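Home Services Our Team Jobs Get a Quote Contact

About > Our Team > How We Work

Hi from all of us at Poltia!
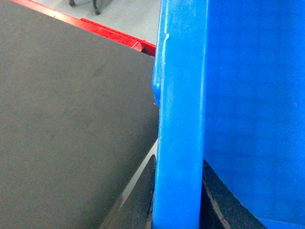 I'm Tincuța Hodoroagă, and I run the floor at our packing shop in Britville. My cousin Brândușa Stoica runs the office, and between us we've been sorting, kitting and packing small parts for other companies since back when the whole business fit in a two-car garage. (We still have the garage. It's full of Christmas decorations and one very sad label printer.)

If you've heard of us lately, it's probably on account of the robots. We have 2 arms now. The crew named the first one Prillar and the second one Zamfir, and please don't ask me to explain, there was a vote and I lost. They handle bins. A bin has to be picked up, moved over, set down and picked up again all day long, and before the arms came that was somebody's back and somebody's shoulders. Mine, for a lot of years!

People always want to know if anyone lost their job, so I'll tell you what we did. There were 13 of us when the first arm arrived and there are 13 of us now. Brândușa put it in writing before we signed the order, and she read it out loud at lunch so everyone heard the same thing. What did change is what we do all day. Two of our packers set up the arms in the morning and teach them new bins when a customer sends us something odd. A couple more moved over to checking, which used to get squeezed into the last half hour when everyone was tired and wanted to go home.

I won't pretend it was all smooth. The first month I wanted to push Zamfir out the back door. It would stop over a bin that was turned a little the wrong way and just wait there, and you'd have to walk over, fix it and walk back - and then it would do it again. Some folks missed the lifting, believe it or not, or at least missed the chatting that went with it. So now we swap stations after lunch, and nobody has to spend a whole shift with only an arm for company.

Our best week so far was 2,509 kits out the door, and that was in December with the phones going crazy. We carry 91 different kits at the moment, everything from cabinet hinges to bags of screws for swing sets. If yours is weird, good, send it over, we like those.

Want to see the place? Come by on a Wednesday afternoon, when Brândușa makes coffee and I do the walk-around. Wear closed shoes, ring the bell at the side door and give us a minute - it's a long way from the packing tables.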